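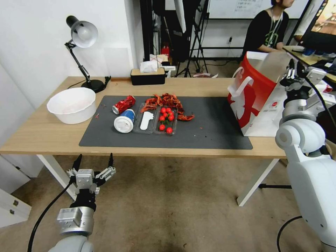

Fulgencio Montoya
Fiction contributor

CLEARING UP

The job was called Table After Meal, and by February I had done it so many times that I no longer liked to eat anything with a shell.

Shells went in the basin. The can and the cup went in the bag. The tomatoes stayed in the tray until last, and the tray was to be lifted level, which it never was. I stood behind the machine with a handle in each fist and its two arms did what mine did, a touch late, like a child copying a rude uncle. When I opened my fingers the gripper opened. When I swore it did nothing, but Görtz at the other desk would turn the volume up on the screen.

"You're teaching it," they had told me at the interview. I asked what it would know afterwards that it didn't know before. The woman from Onard said that was a very good question and wrote something down. I started the next morning.

Three hundred clean runs, they wanted. A clean run meant that nothing left the mat that wasn't supposed to, nothing was dropped from a height, and I didn't go back for something I had missed. A dirty run was thrown away, and I was paid for it all the same, so I can't say it broke my heart. What bothered me was the word clean. I'd get every leg and claw into the basin, and there would be red crumbs left all over the mat, too small for the grippers to pinch, and Görtz would look across and say, "Clean."

"There are crumbs."

"Crumbs aren't in the task."

"They'd be in the task if it was your kitchen."

"It isn't a kitchen," said Görtz, and that was true. It was a room with a stained carpet and a whiteboard, and a photographer's umbrella on a stand.

You learn how far to trust a thing by what it does with a crayfish claw. A can is easy. It was crushed already, it had a waist to it, and the fingers went round the waist. The cup was easy if you took it by the rim and hard if you took it by the lid. But the shells sat in a heap with their legs through one another, and if you pulled at one you got four, or you got one leg and the rest slid off towards the edge. I had my own way. I pressed down on the heap first with the left hand, just a nudge, and then took hold from the right. There was no reason behind it. I'd done it on my second day when I was tired, it had worked, and I went on doing it.

I had another habit, and I didn't know about that one until later.

In the fourth week they switched it on. The woman from Onard came in with two people from Cuvham, who were thinking of buying a good many of these for care homes, or for the kitchens of care homes, it changed each time I heard it. I was told to hang up the handles and stand by the wall. I was not introduced. Görtz laid the table the way I had laid it every day: tray in the middle, shells over the top, can on its side, cup on its side, bag at the right and basin at the left. Even the lamp was where the lamp always stood. I pointed this out quietly.

"You want us to move the lamp?" said Görtz.

"I'd like to see somebody move the lamp."

"After," said Görtz.

It started. I'll be fair to it. The left arm came over, pressed down on the heap, a small nudge, and the right arm took hold. One of the Cuvham people made a pleased noise. My own nudge, a stupid one, and there it was being done by a stranger. I felt the way you feel when you hear your voice on somebody's answering machine.

The shells went over in five or six trips. Then both arms drew back, and the right one stopped in the air beside the bag, with its gripper up. It stayed there long enough for people to look at one another.

"What's it doing?" asked the taller of the two.

"It's considering the can," said the woman from Onard. "It's an awkward shape. It takes a moment to plan the approach."

They nodded. The arm came down, took the can by the waist, and put it in the bag. Everybody breathed out.

I have thought a lot about that pause. I knew it as soon as I saw it. After the shells my nose itches. It always has done, from the smell I suppose, and I can't scratch it with a handle in my fist, so I used to lift my right hand up by my face and rub my nose on the back of my wrist. Every run. Three hundred times, nearly, I had lifted its right arm beside that bag and held it there while I wiped my nose. It had no nose and it had learned to wait for one.

I said nothing in front of the visitors. Afterwards, when they'd gone to look at the contract, I told Görtz.

Görtz looked at the recordings for a while, chin in hand.

"Could be," said Görtz.

"It isn't planning anything. It's wiping its nose."

"The can went in the bag, though."

"And if there's no can?"

So we took the can away. I will say for Görtz that the tray was laid again without any argument, and it was past six by then. The arms cleared the shells. The right arm went up beside the bag and waited, very politely, and came down, and closed on the bare mat where the can had always been. It carried nothing to the bag and let go of it. Then it went for the cup.

"Well," said Görtz.

"Move the lamp," I said.

"I'm not moving the lamp tonight."

I put it in an email. I was careful with it, I left out the word stupid, and I said that I thought Cuvham ought to be told before any old people were involved. The woman from Onard rang me back. She was kind about it. She said every teacher leaves something of themselves in a pupil, and that more runs would wash it out, and would I be free for another 50, with the can sometimes there and sometimes not, and perhaps some attention to my nose.

I asked what the pause was called in the papers they'd given Cuvham.

There was a silence, about as long as the one beside the bag.

"Deliberation," she said.

I did the fifty. I needed the money, and I bought a box of antihistamines, and by the third day I could clear a whole table with my hands down where they belonged. Görtz said the new runs looked very smooth. I was taken off Table After Meal in the spring and put on folding towels, and another person got the handles, a young fellow called Fernus with a cough.

I went past the door once when they had it switched on. I stood and watched the shells go over. I was waiting for the right arm to go up, and it did go up, only a little, and came down again. Then it gave a sort of jerk at the shoulder that I had never taught it.

I went back to my towels.

COMMENTS (5)

dripping_tap
Enjoyed this. I trained juniors on a packing line for years and one of them still taps each box twice because I did. I had a loose ring.

Marlow Road
Don't buy that the buyers wouldn't ask to move anything on the table. First thing I'd do. Otherwise good.

 dripping_tap
 You'd be surprised what people don't ask when there's a lunch booked.

K.
Is Fernus his first name or his last? Liked the phone call best.

oldgreyhen
Five or six trips for a heap of crayfish seems generous. I'd have said twice that, and half of it on the carpet.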